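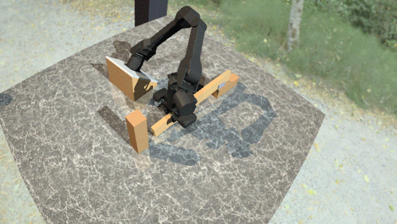
Ticket: arm stalls and drops the grasp on approach, only in outdoor lighting sets

Posting this in the Nemton tracker because I have now chased it for two evenings and it is the most fun bug I've had all year! Short version: the pick policy runs fine in every indoor backdrop, and then in the garden backdrops it stops short, shuffles the wrist sideways, and either faults on joint torque or closes on nothing. The seed I keep going back to is the one with the veined stone tabletop and the gravel and grass behind it, four wooden pieces out, wrist already down at the wide box-like one. Look at the shadows there. The arm throws a big blue-grey one off to the right with a proper loop in it, there are brown ones on the other side, and the upright block has one going each way. That is a lot of dark shapes on one table, and I think the segmenter is eating them as objects.

Setup: Zedus sim build, stock black arm, domain randomization on for table texture, backdrop and lights. Physics seeds are fixed, so everything below repeats. Reporter is me, Hala Chamoun, Drurnthorpe office. Severity I'd call medium. It's only sim for now, but the same policy is supposed to go on the real cell in May and I would love for it not to punch a table.

What happens, step by step, in a bad run:

1. Approach looks lovely. Wrist comes down over the target, speed ramps off as it should.
2. Within the last bit of travel the target mask doubles in size. You can watch it happen in the overlay.
3. Planner decides the grasp center has moved, asks for a sideways correction, and the wrist leans on the wood.
4. Torque watchdog trips on the elbow. Log says "contact outside expected window" and the run is marked failed.

Numbers. I ran 2000 episodes split evenly between indoor and outdoor backdrops. Every one of the watchdog trips was on the outdoor side. Then I took 600 outdoor seeds and reran them with cast shadows turned off and nothing else touched. Trips went to zero. Zero! I did a small dance in the kitchen.

Tried and ruled out:

-- Table texture. My first guess was the pale veins, since they look enough like edges to upset anything. Swapped in a plain grey table with the same lights and it still failed. Put the veins back with the shadows off and it was happy. So the stone is innocent, which is a pity, I had a whole theory.

-- Friction on the wood. Raised it, lowered it, no change in where the trip happens.

-- Collision meshes. Holroyd suggested the lower housings might be clipping a plank when one gets spawned near the base. Fair thought, so I dumped the contact pairs. In the trips I dumped, the contact pair was wrist and target. The base wasn't in it.

-- Wrist camera exposure. Fixed versus auto made a tiny difference to the mask noise and none to the result.

Update, Monday 7:40 pm

Got it, mostly. The outdoor sets use 2 strong lights with different tints, and the indoor ones use a single soft one. The shadow augmentation in the segmenter training data only ever had one light direction, all neutral grey. A tinted shadow falling across a side of the target is something the network has simply never met, so it cuts the piece in half or glues the shadow on. When it glues it on, the center jumps and off we go.

I fine-tuned on 100 outdoor renders with both tints in them, just to see, and most of the bad seeds came good straight away. For such a small set I think that's terrific.

Still open:

Some seeds still fail when a shadow from the arm itself lands on the target late in the approach. The mask is good until then. I'd like to try holding the last confident mask once the wrist is close, and letting contact do the rest. Holroyd, you had a branch with something like that last winter -- does it still build?

The watchdog should stay exactly where it is, please. I saw a suggestion in the thread to widen the window so the episodes finish. It is doing its job beautifully and on the real arm it is what stands between us and a bent wrist.

Also, can the failure report save the mask overlay along with the joint log? I spent the whole first evening reading torque curves when one look at the overlay would have told me. I'm glad to write that part, it's small.

Status: in progress. Leaving it assigned to me. Bad seed list and the contact dumps are attached to the parent ticket, and if anyone has outdoor sets with odd colored lights, send them over, I want the weird ones!

3 comments | 2 watching | Share

We use cookies to keep you signed in and remember your filters. Accept | Settings

Nemton Tracker | Contact support | Back to top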